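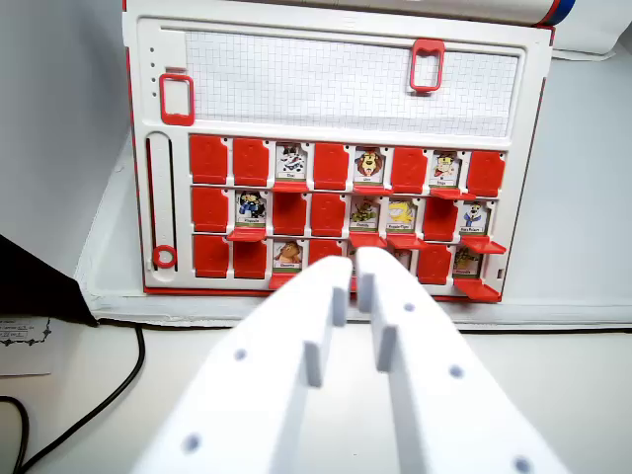
December 22, 2020

We have played a game after dinner most nights since May, and I finally wrote down how we keep the rules straight. Elaheh Vahidi asked me for this after a long argument over a two-player card game, so it's partly for her.

The main thing is a house rules notebook. Mine is a plain Hesteck with 400 pages, far more than I'll ever fill. Each game gets its own page. At the top goes who starts and how ties are settled. Under that go any changes we've made, with the initials of whoever asked for the change. If a rule isn't in the notebook, we go by the printed rules - even if everyone at the table remembers it differently.

Changes only happen between games. I used to let people argue in the middle of a round and it ate up to 25 minutes once. Now we write the question on the back page and sort it out afterward.

Missing parts get written down too. Our copy of Clenel is short 7 tokens, so we use buttons. I bought it used at the Ollgate flea market and didn't check the box. It still plays fine with two or three people.

Scores go in pencil. I don't keep them past the end of the month, but Elaheh does, and she says she is well ahead of me. I haven't checked.

Next I want to copy out our cribbage page, which has been crossed out so many times that I can't read the part about counting the starter card.

- Colton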